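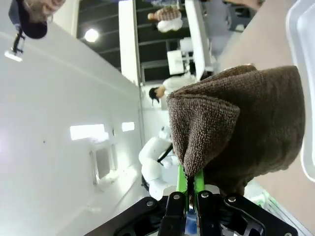 4. The towel task

4.1 Why towels

The module began with blocks, as these modules do. Blocks are well behaved. A block put down in one place will be in that place when you come back, and it has the same shape as it had before lunch. By the third week of the previous year's course most teams could stack them, and their reports had become very hard to tell apart. We therefore moved the assessed project to cloth, and the reports improved at once, mainly by becoming sadder.

The task, as printed in the student handbook, is one sentence long: "Pick up the towel by an edge, lift it clear, and put it in the bin." Teams were given two lab sessions to read this sentence and the rest of the term to find out what it meant. The word "edge" caused the most trouble. A towel lying in a heap has plenty of places that look like an edge and are really a fold, and a gripper that closes on a fold comes up with a lump. The marking scheme gives half credit for a lump. Students argued at length that a lump is also a towel, and we have some sympathy with this.

Figure 3. A brown terry towel held at one corner between the two green fingers, seen from the wrist camera. Most of the cloth hangs in a single folded mass, and the rim of the bin is at the far right. The view is turned through roughly a quarter turn and is shown as the camera delivers it.

4.2 Teams and equipment

Thirteen students took part, sorted into teams by the usual method of letting them sit down. Each team had use of one arm, one two-fingered gripper and one wrist camera, along with a box of cloths from the Plekstead stores. The control software was Dremach, which the department already used for teaching and which everyone on the course already had opinions about. No team was allowed to change the fingers. All teams were allowed to change the angle of approach, the closing speed and the force at which the fingers stopped squeezing, and all teams changed the last of these first, whatever the problem was.

We gave each team 200 attempts before the assessed run. An attempt ended when the towel was in the bin, when it was on the floor, or when a student pressed the stop button. We had meant to record these three endings separately from the start. In the first two sessions the log sheet had only a box marked "done", and we have left those sessions out of what follows.

4.3 What the wrist camera sees

A wrist camera has a fine view of the thing about to be gripped and a poor view of everything else. Once the towel is in the fingers it also has a poor view of the towel. In Figure 3 the cloth takes up much of the right and centre of the picture, with one soft crease near its upper left edge, and that crease was the cause of a long disagreement between two teams who had been asked to label the same still. One team marked it as the edge of the towel. The other marked it as a fold. Both drew their line with great confidence.

The rest of the view is the lab, on its side: a large white wall, ceiling lights, people, and a white humanoid robot in the background. We mention this because it mattered to the students' code. Zeleke, the team whose entry we discuss in Section 5, began by looking for "the biggest thing that is not grey", a rule that worked well on the bench and badly as soon as the arm lifted and the camera took in the room. For one whole afternoon their program tried to work out the best way to fold a wall.

The quarter turn caused less trouble than we expected. Several students corrected for it in software, and two corrected for it by tilting their heads. Desta Moges, who ran the sessions, had offered to rotate the feed for everyone and then decided against it, on the grounds that a robot's idea of "up" is worth meeting early. One team corrected for the turn twice, in two different files written by two different people, and for nine days could not understand why the arm approached every towel from the wrong side.

4.4 Pinching

Three approaches to the pinch were tried. The first was to come straight down on the highest point of the heap. It nearly always catches something, and the something is nearly always a lump. The second was to slide one finger along the table under the cloth, a method the students called "the spatula". This gave the cleanest grips of the term and also pushed a good many towels off the far side of the table. The third was to lift a lump, let it hang, look at it, and take hold again at the lowest corner. It was slow, and it needed somewhere to put the towel down in between, but teams who used it stopped complaining about edges and began complaining about time instead. We count this as progress.

Terry cloth turned out to be the kindest material in the box. The loops give the fingers something to hold, and a grip that is slightly off will often survive the lift. The thin tea cloths forgave nothing. Fatos Kolev, marking the assessed runs, asked that the tea cloths be worth extra. This was agreed in February, too late to comfort anybody who had already met one.

4.5 Limits of the exercise

We make no claim that the students' programs would work in a different room, with a different bin, or after the furniture had been moved. One of them stopped working when a chair was. The still images saved by the teams, 1000 in all, were chosen by the students themselves, who kept the ones they liked, and this makes the set look a good deal more successful than the term felt. The log sheets are the better record. They are discussed next, including the one with tea on it.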